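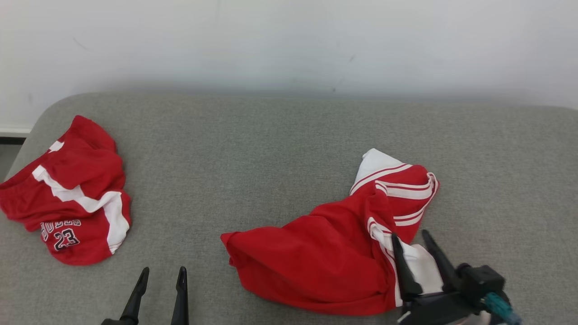
4. Working Rules for Garment Tasks

Read this section before enabling the arms. Claso has written it in blood pressure, mostly ours.

4.1 Before the run

1. Walk the Broltham controller through its start-up check. All 9 items. The ones you find boring are on the list too.
2. Set the grip force to level 2. Higher levels exist for other work and will teach you about seams.
3. Lay garments on a plain padded surface, with a gap between them. Crumpled is fine. Stacked is not.
4. Check pockets. Keys do not fold.
5. Keep people 400 mm outside the reach line marked on the floor.

NOTE: Two arms on one garment must share a task plan. Left to their own opinions, they play tug-of-war.

4.2 During the run

6. Pinch by an edge or hem where you can. Avoid drawstrings and printed lettering.
7. An arm with nothing to hold stays open and low until called.
8. If cloth snags, press Hold and wait 15 seconds before going near it.

CAUTION: Hold is a pause. It is not a stop. The Lenz wrist unit remains powered and has no interest in your fingers.

4.3 After the run

9. Check cables at the wrist for rubbing or sharp bends.
10. Enter any snag in the Cikow log, including the ones you would prefer to forget.

Rev. September 2018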